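Switched my commute from the Metham bus to the Aitken train in December. A few notes for anyone on the Lomell side thinking about doing the same.

The monthly pass went from 59 to 117 dollars. That hurts. There is no transfer discount between the two systems, so if you still need a bus at the far end you pay for that too.

The 117 covers parking at Aitken station but only in the back lot. The front lot is hourly and they do ticket.

Travel time is better, mostly. The train takes about 35 minutes to Lomell Center. The bus was scheduled for 50 and hardly ever made it once the Flekance bridge work started.
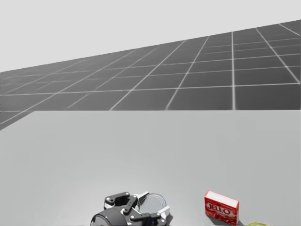
Evening trains are the weak spot. After 7 they drop to one an hour, and if you miss it there's a bench and a vending machine — no waiting room.

Sit in the last car going in. It stops right at the stairs at Lomell Center. Going home it's the first car.

Tickets bought on board cost 2 dollars extra. The machine on the platform takes cards but not old bills, so bring a card.

I'm keeping the train through spring. If they finish the bridge I may go back to the bus — 12 stops, but I could walk to it.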